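An afternoon at the Rerkesel open workshop

I had been promising myself a visit to Rerkesel ever since June, when Sadia Hayat first told me they were opening their doors a couple of times a year to anyone who cared to come. So on October 28, 2025 I took the early train, got off one stop too soon (my own fault, I was reading), and walked the rest of the way along the canal with a paper cup of tea going cold in my hand. Sadia met me at the door, kindly said nothing about the time, and took me straight up to the room where they teach arms to handle paper and cloth.
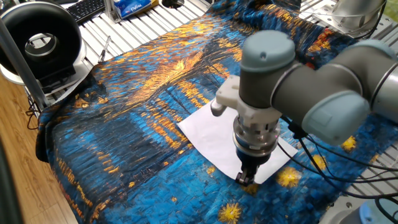
4 min read

I should say first how pleasant it all was. I had pictured glass walls and people in white coats, and what I found was a wooden floor, a keyboard pushed to the back of a table, and a big cloth printed like a famous starry-night painting, all blue and gold, with a sheet of plain white paper lying on it. The gray arm with its pale blue caps had its two black fingers down at the lower edge of the sheet. I could have stood there for an hour just looking at the cloth!

Onni Leinonen runs the teaching side, and he is a patient man, because he answered every one of my questions, including the ones I asked twice. They teach in two ways. In the first, a person takes hold of the arm and walks it through the job, the way you might guide a child's hand around the letter S. In the second, the person sits apart with a small controller and the arm copies what their hand does. Either way the movements are saved, and later the arm is asked to have a go by itself. Onni's group had 870 saved tries on paper and cloth when I visited, and he told me cheerfully that a good many were bad ones. They keep those in a separate folder called Drumar, after a village where he once got badly lost on a bicycle.

Why a patterned cloth, I asked? On a plain table, he said, white paper is very easy for a camera to pick out. Put it on something busy, with folds in it, and you find out how well the teaching has gone. Sadia prefers cloth to paper in any case. She says paper sulks.

I was given a turn with the controller, with a good deal of coaching, and I must report that it is much harder than it looks. You have no feeling in your fingertips, so you watch and watch, and then you are lower than you meant to be. I scored 84 on their little practice task, and I still don't know what it was out of. The man after me, a schoolteacher from Messina, was far better and very gracious about it.

After coffee we came to the part I had been most curious about, the work with a long flat tool.
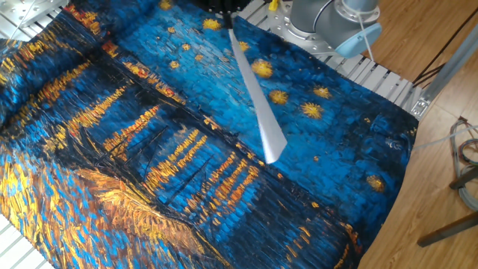

The white blade with its point down among the printed stars.

A blade asks for a different touch from fingers, as there is no pinching to be done, only sliding and pressing, and the angle matters a great deal. Onni likes to teach this one by hand. He says he can feel in his wrist when the angle is right, and he has never managed to put that feeling into words for the newer people, so they stand beside him and try it until they have it too.

The talk at the end, given by a visitor from Pekell, ran long and went mostly over my head, though the biscuits were excellent. Sadia walked me back to the station, the right one this time, and we talked about cloth the whole way. I have already asked her to put me down for the next open day.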